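Ceramics Studio II – Course Handout 3
Matte Glazes on Tableware: Surface, Wear and Layout for Evaluation
Instructor: Idris Hopkin
January 20, 2025
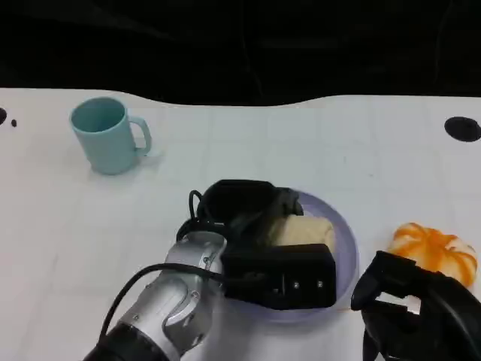
1. Scope

This handout covers matte and near-matte glazes on functional ware, with the mug and the plate as the two reference forms. It assumes you have read Handout 2 on firing schedules and have your test tiles back from the kiln. Pouring vessels and lidded forms are left for the second half of the term.

The mug and the plate fail in different ways. On a mug the critical areas are the lip, the inside floor and the two handle joins. On a plate they are the flat of the well, the inner edge of the rim and the foot ring. A glaze that passes on one form has not been tested on the other.

2. What makes a surface matte

A glossy glaze cools to a smooth glass and reflects light in one direction. A matte glaze has a surface broken up at a very small scale, so the reflected light scatters. There are three usual causes.

Crystal matte. Fine crystals grow at the surface during cooling. The glaze has melted fully and the result can be durable. Slow cooling favors it.

Alumina matte. The recipe carries a high share of alumina relative to silica. The melt is stiff and does not level completely. Durability depends on the rest of the recipe.

Underfired. The glaze has not finished melting. It looks matte and may feel pleasant, but it is porous, stains easily and is not acceptable on the inside of any piece used for food.

The third case is often mistaken for the first. Refire one tile a cone higher. If it turns glossy, the original surface was underfired or close to it.

3. Pale colors

Light blues and lilacs are the most common student choices for this unit and the least forgiving. A pale ground shows iron specks from the clay, drips from the glazing tongs and any gray marks left by cutlery.

Light blue. Small additions of cobalt carbonate give a cold blue; a little copper moves it toward aqua. Copper is not to be used on interior surfaces in this course. Cobalt must be sieved twice or it will speckle.

Lavender and lilac. These are easiest from a prepared stain. Check that the stain is compatible with your base, as several purple stains fade in a base high in zinc or magnesium. Magnesium with cobalt can itself give a purple shift, and this is a frequent cause of blues that come out of the kiln as lilac.

The color of an interior often reads darker than the outside of the same piece. Part of this is thickness, as poured interiors tend to take a heavier coat than dipped exteriors, and part is that the walls shade one another. In the picture the open mug shows the difference: the inside is slightly darker than the outer wall. Do not correct a recipe on the basis of the interior alone. Break a test cup and compare coat thickness first.

4. Rim and edge

Glaze thins over a convex edge and pools in a concave one. On a plate with a slightly raised rim, expect a thin line at the top of the rim and a thicker band where it meets the well. With a matte glaze the thick band may go satin while the thin line stays dry.

View the rim at a low angle under a single lamp. A faint highlight along one side is normal even on a matte piece. A hard, bright line suggests that the glaze has crossed into gloss at that point. Record its position by the clock, with the maker's mark at 6.

5. Wear tests

5.1 Metal marking. Draw the back of a stainless spoon across the well of the plate with moderate pressure. Wipe with a damp cloth. If the gray line remains, clean with a mild abrasive paste and repeat. Enter the result as none, removable or permanent.

5.2 Staining. Fill the mug with strong black tea and leave it overnight. Rinse, dry and compare with an untested piece.

5.3 Acid. Place a slice of lemon in the well of the plate and cover it. Check after one day. Any change of color or loss of sheen is a fail.

5.4 Abrasion. Rub an area the size of a coin with 600 grit wet paper, keeping the strokes in one direction. This is a comparison test only. Use the Histstead reference tile as the control and do both on the same day.

5.5 Crumb and crust. Matte surfaces hold dry food particles more than glossy ones. Crumble toast on the plate, tip it off without wiping, and look at what stays behind. There is no pass mark for this test, but it is to be described in your notes.

6. Laying out pieces for evaluation

Use a white table against a dark backdrop. White gives a fixed point for judging pale colors; the dark ground keeps room light from reflecting into the ware. A faint gray grid on the tabletop is acceptable and helps keep placement the same from one session to the next.

Stand the mug toward the back with the handle turned to the right, so that the outer wall, the interior and the full handle loop can be seen from one position. Put the plate in front, near the middle. Keep both pieces clear of cable holes at the back corners of the table, which read as strong black shapes and make nearby colors look lighter than they are.

Leave enough space between pieces for each shadow to fall on bare table. A colored glaze next to another will tint it, most visibly with blue and lilac – judge each piece separately before judging the pair.

If a plate is shown in use, choose something plain and light in color. A beige item on a lilac ground leaves the rim readable. Sauces and dark foods do not.

7. Record sheet

For each piece enter: clay body, base recipe, colorant and percentage, number of coats, method of application, cone, kiln and shelf. The small kiln is listed as Steltine and the large one as Hovness. Add the results of 5.1 to 5.4, with the notes from 5.5 on the back.

Work in pairs. Each pair submits 6 mugs and 6 plates, all from one base recipe. Pieces with glaze on the foot will be returned unmarked.

8. Reading and preparation

Course reader, Jenkins section, pages on alumina and silica limits. Bring your unity formula worked out by hand. Software printouts may be attached but will not be accepted alone.

Next session: crazing and glaze fit. Bring one piece you are willing to break.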